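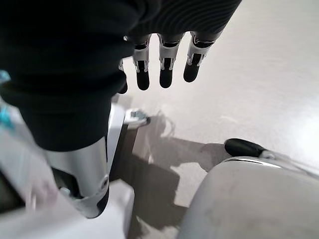 Rechte Hand mit schwarzem Strickbezug, Finger nach unten gerichtet.

Betriebstagebuch Anlage Lirnivby, Erprobungsraum Pflege
Eintrag vom 4.12.18
Eintragende: Soudabeh Rahimi, Anlagenbetreuung

Die Anlage wurde zu Dienstbeginn im Ruhezustand übernommen. Der Zähler stand bei 932 Betriebsstunden. Fehlermeldungen aus der Nacht lagen nicht vor. Der Not-Halt wurde an beiden Bedienstellen geprüft und quittiert. Die Freigabe für den Vormittag erfolgte zunächst nur für den Handbetrieb mit verminderter Geschwindigkeit.

Schwerpunkt des Tages war die Wartung der rechten Hand. Nach dem Wartungsplan der Firma Menell ist der Gestrickbezug alle 600 Betriebsstunden abzunehmen, zu reinigen und auf Laufmaschen zu prüfen. Das Intervall war überschritten, weil der Ersatzbezug erst in der vergangenen Woche eingetroffen ist. Der alte Bezug wies auf der Handrückenseite eine offene Naht auf und wurde ausgesondert. Der neue Bezug wurde über den Handrücken gezogen. Er ist weiter geschnitten als sein Vorgänger und legt sich in Falten. Beim Schließen der Finger ist darauf zu achten, dass kein Stoff zwischen die seitlichen Metallplatten gerät. Eine Rückfrage an Menell wegen der Größe ist gestellt.

Die Fingerglieder wurden einzeln von Hand bewegt. Zwei Schrauben am äußeren Finger hatten Spiel und wurden nachgezogen. Die schwarzen Fingerkuppen wurden mit einem feuchten Tuch abgewischt. Die Kuppe des Daumens zeigt eine leichte Kerbe; sie bleibt vorerst montiert und wird bei der nächsten Durchsicht erneut beurteilt. Alle Schraubverbindungen, die heute gelöst oder nachgezogen wurden, sind mit Lackpunkt gesichert.

Im Anschluss wurde die Handkamera neu abgeglichen. Der erste Durchlauf musste verworfen werden. Der Glanz auf dem hellen Boden führte bei gesenkter Hand zu Fehlmessungen, außerdem fiel der Schatten der Anlage in das Messfeld. Nach dem Schließen der Jalousie und dem Abschalten der vorderen Leuchtenreihe lag die Abweichung innerhalb der Vorgabe. Es wird vorgeschlagen, den Abgleich künftig grundsätzlich bei geschlossener Jalousie vorzunehmen und die Arbeitsanweisung entsprechend zu ergänzen. Herr Szewczyk ist hierüber unterrichtet und entscheidet nach Rücksprache mit der Arbeitssicherheit.

Nach der Mittagspause Freigabe für den Automatikbetrieb. Als Funktionsprüfung nach Wartung ist das Greifen aus der Schublade vorgeschrieben. Verwendet wurde der weiße Wagen mit den hellblauen Streifen, untere Schublade vollständig ausgezogen, oberes Schloss mit steckendem Schlüssel. Die Anlage hat ihre Position vor dem Wagen selbst eingenommen. Die Befüllung erfolgte gemischt mit Schachteln, kleinen Flaschen und einer Tube, wie in der Prüfvorschrift der Firma Cerkon für diesen Ablauf vorgesehen.

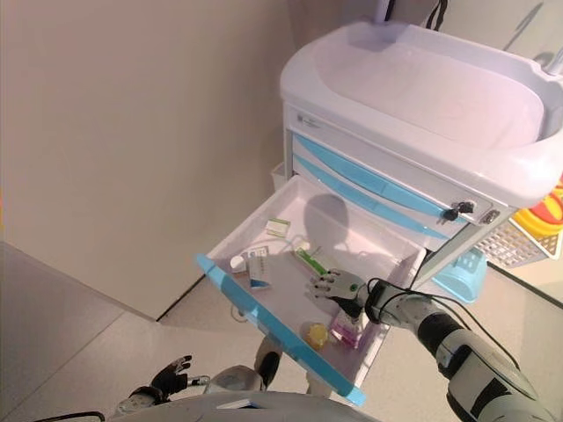
Funktionsprüfung am Wagen: Die rechte Hand greift in die geöffnete untere Schublade.

Von den 51 vorgesehenen Griffen wurden alle ausgeführt. Auffällig waren die Griffe nahe der vorderen Schubladenkante. Dort setzte die Hand mehrfach zu steil an, und die Anlage brach die Bewegung selbsttätig ab. Nach Anpassung des Anfahrwinkels traten keine Abbrüche mehr auf. Bei der Packung in Rosa und Violett kam es bei einem Versuch zu einem Nachgreifen; die Packung wurde nicht beschädigt. Die Griffkraft blieb durchgehend unter dem eingestellten Grenzwert.

Zu beachten bleibt der Schatten, den der Kopf der Anlage auf die Rückwand der Schublade wirft. Die Erkennung hat ihn heute nicht als Gegenstand gewertet. Im Februar war genau dies geschehen, und die damals geänderte Einstellung ist nach dem Abgleich beizubehalten. Sie wurde vor dem Automatikbetrieb kontrolliert und im Parametersatz 545 gesichert. Der vorherige Satz bleibt bis zur nächsten Freigabebesprechung gespeichert.

Die Kabelführung am rechten Arm wurde nach der Prüfung in gestreckter und in gebeugter Stellung besichtigt. Scheuerstellen wurden nicht festgestellt. Am linken Arm fanden keine Arbeiten statt. Die linke Hand ist nach Plan im kommenden Monat zu warten, ein Bezug hierfür ist noch nicht bestellt.

Offene Punkte für die Folgeschicht:
Antwort der Firma Menell zur Größe des Bezugs abwarten.
Ersatzkuppe für den Daumen aus dem Lager anfordern.
Arbeitsanweisung Handkamera um den Hinweis zur Jalousie ergänzen, sobald die Entscheidung vorliegt.
Schlüssel des Wagens nach Gebrauch abziehen und im Schlüsselkasten hinterlegen.

Anlage zum Dienstende in Parkstellung gebracht, Antriebe abgeschaltet, Ladung eingeleitet. Prüfprotokoll unterschrieben und abgelegt.

gez. Rahimi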